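Equipment planning: what the second two-arm cell will cost us

October 2025
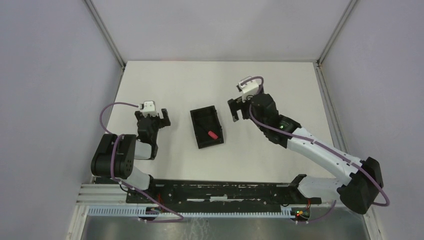 The two-arm cell at Tesbridge, with a parts tray between the grippers.

The Tesbridge workshop has been running one two-arm cell since the spring. The plan for next year is to add a second, and the request goes in with the rest of the capital list at the end of the quarter. Several people have asked what is in the number and why it is higher than the price of two arms. This item goes through it line by line, and through the things we left off the list the first time.

The arms themselves

The arms are small and light, and they are the part of the budget that causes the least trouble. The quote from Brilen covers a matched pair with grippers, and the price is held for 31 days from the date on the quote. We asked for the same model we have now. A newer one is available with a longer reach, but our cell is walled on three sides and the arms already cover the table. Extra reach would mean a bigger enclosure, and there is no floor space for one.

Staying with the same model also means the same spares. We keep one set of gripper fingers and one wrist assembly on the shelf. With two cells we will need a second set of fingers, but one wrist assembly should do for both.

Cameras

Each arm carries its own small camera on the gripper. On the first cell these were bought separately, after the arms, from a different supplier, and the mounts had to be made in house. That took more hours than anyone had booked. The new request has cameras and mounts on the same line, ordered together.

Cables

The original cable budget was too low. A cable that runs from the gripper back along the arm has to be long enough for the arm at full stretch, with slack left over, and it bends every time the arm moves. The purple ones on the current cell are a flexible type that Clarau supplies to length. We bought the exact number needed and no spares. When one failed in September, the cell stood idle for 3 working days until a replacement came.

The new request includes a full spare set, which adds $216. It also includes the toothed plastic strip that goes along the front rail. We would ask anyone planning a similar cell to price cable management from the start and not leave it for petty cash.

Table and walls

The enclosure is aluminum posts and rail with plain panels, cut to our drawing. The board for the table top can come from stock. For the second cell we have asked for the walls in the same pale color as the first. The work we do there depends on the cameras seeing small items clearly, and programs that were set up against one background needed adjusting when we tried them against another. Matching panels cost no more if they are ordered at the same time as the frame.

The mounting bracket at the front of the first cell has picked up plenty of scuffs. It does no harm to the work and we are not replacing it.

Trays and small parts

The trays are plain black ones with a raised rim. They are cheap, but we go through them, and they now have their own line under consumables so that they do not come out of the maintenance budget. If your section uses the cell and wants a different size, send the dimensions before the order is placed. A tray has to sit where both grippers can get to it, so very large ones will not work.

Software and support

Mushi, the scheduling package we use to assign jobs, is licensed by the cell. A second license is $900 a year. This is a running cost and will show up in the operating budget, which is why some of you did not find it on the capital sheet. Support for the arms is included for the first year and has to be renewed after that. We have put the renewal in the forecast for the following year so it does not come as a surprise.

Training

No outside training is planned. Zlatko Vlachou set up the first cell and will run the sessions for new operators. Those hours will be charged to the project. Section leads should name the people they want trained before the cell arrives, so that the sessions can be held during installation.

What is not in the request

Power and network drops for the second bay were put in when the first cell was built, so there is no electrical work to pay for. Moving the storage racks out of the bay will be done by our own staff. We looked at leasing and decided against it. The lease terms we were offered did not allow changes to the mounts or the grippers, and we make small changes to both fairly often.

Next steps

The draft budget sheet is in the shared planning folder. Please check the lines that affect your section and send corrections to Zlatko. If the request is approved, the arms and cables will be ordered first, with the frame and panels to follow once the bay has been cleared and measured. Sections that want time on the new cell should also send him a short note with the type of job and the hours per week they expect to need.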